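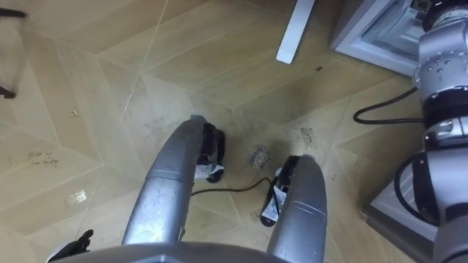
The floor at Stockdale – where we are in March

Hello again to everyone at Lustton, and thanks for the second payment, which landed on a Wednesday and was spent on sanding discs by lunch (sorry, but also not sorry!).

So, the floor. I've been falling for it a little more every week. All those long diagonal strips meeting at sharp angles, chevrons and triangles everywhere you look, and the light tan color is going to be gorgeous once it's clean. It isn't clean yet. We still have dust and smudges and bits of debris on the panels, plus a brownish patch of something I'd love to be rid of and a fainter gray-brown smudge up and to the right of it. I'm going at both with a damp cloth first and the scraper only if I have to.

There are a few dark handwritten marks on one panel too. I can't read them, and I'd like your okay before I sand them away – part of me wants to keep them. The little piece of beige tape or paper near them can go, I think.

Money: $3004 spent so far, and $600 set aside for the finish from Gikness. The Skimus people quoted us 14 days for delivery on the edge trim, so I've ordered it now.

Still to do is the cleaning, then two coats, then the trim. Could you let me know about the handwriting before I start on that side?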